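Small towels, small rack, less mess

I've been meaning to write up my hand towel routine since July, when I ran out of places to hang things and got a bit obsessive about it. We live in a one-bathroom apartment with a bar that holds 2 towels if you're lucky, so the little terry ones for the sink and the kitchen were always ending up on doorknobs. Here are the things that have worked for us.

Hold it by the top edge first

If you pick a towel up from the middle you get a lump, and then you hang the lump. I find one corner, slide along the edge till I get to the next bit I want, and let the rest drop. Let the edge sag a little, don't pull it tight like a bedsheet! Terry has enough weight to straighten itself out if you give it a second. My friend Itsuki Tamura gives his a good snap at this point, but I do mine over a table and I'd only knock my coffee over.
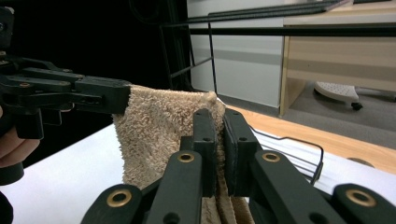

Fold before it goes on the rack

For a short rack, fold the towel lengthwise once and then lay it over the top so one side hangs lower than the other. I started doing the uneven thing by accident and kept it up – the two bottom edges don't sit on top of each other, and the thick part isn't all in one place. If the towel is still damp, skip the fold completely and give it the whole bar to itself. You can fold it later.

Keep the care label toward you. I used to tuck it away because it looks messy, and then every laundry day I was unrolling towels to see which ones could go in hot.

A tabletop rack is worth the space

I don't mean one of those big folding ones. A small wire rack with a flat base and a couple of uprights takes up hardly any counter, and the base is handy for a bar of soap in a dish or a scrub brush. Look for one where the tall part is attached at the end, so you still get the use of the tray. Put some paper under it the first time you load it up, and check for marks before you trust it on bare wood (I learned this on a nice table, sorry table). 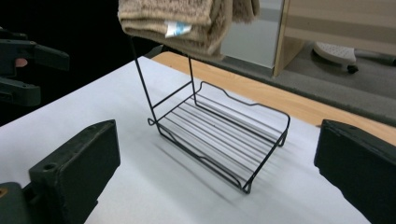

Beige terry towel folded over the top of a black wire rack.

Washing, quickly

Go easy on fabric softener with terry. It coats the loops and they stop soaking anything up. Shake each towel out before it goes in the dryer, and again when it comes out. If a loop gets pulled, snip it level with scissors and leave it alone.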